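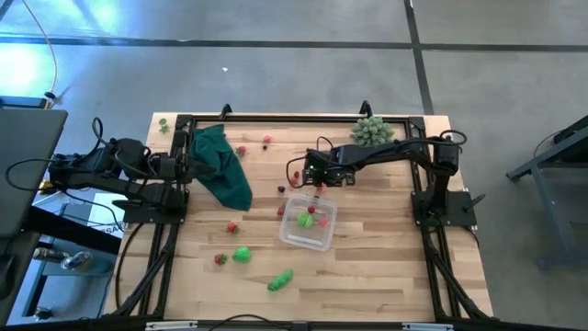
Small Craft Operations, Unit 4: Fuel and Range
Handout from Mireille Nseir, 11/10/23

Welcome back, everyone, and thank you for the lively talk on anchoring (I'm still getting emails about it!). This week we get to fuel planning, and I'd like you to have these notes beside you when you do the worksheet.

The old rule of thirds is where we start. One third of your fuel to go out, one third to come home, and one third you leave alone. On a tank of 180 gallons that gives you 60 gallons for the trip out, and I know it feels stingy on a calm morning, but please stick to it.

Burn rate comes next. Our practice boat is the Velter, and at 1000 rpm she sips along happily. Push her up on plane and it's another story altogether, so read the burn chart for the speed you really plan to run, with the load you really plan to carry.

For the worksheet, plan a round trip from Juscombe to Brokia Point, about 272 nautical miles in all, with one fuel stop at Najjar Marina. Work out:

Fuel needed for each leg
Reserve left on arrival at each stop
What you would do if the Najjar pump were closed

Show your units, please! Gallons per hour and nautical miles per gallon got mixed up a lot in October.

Reading for next time: chapter 2, on weather windows.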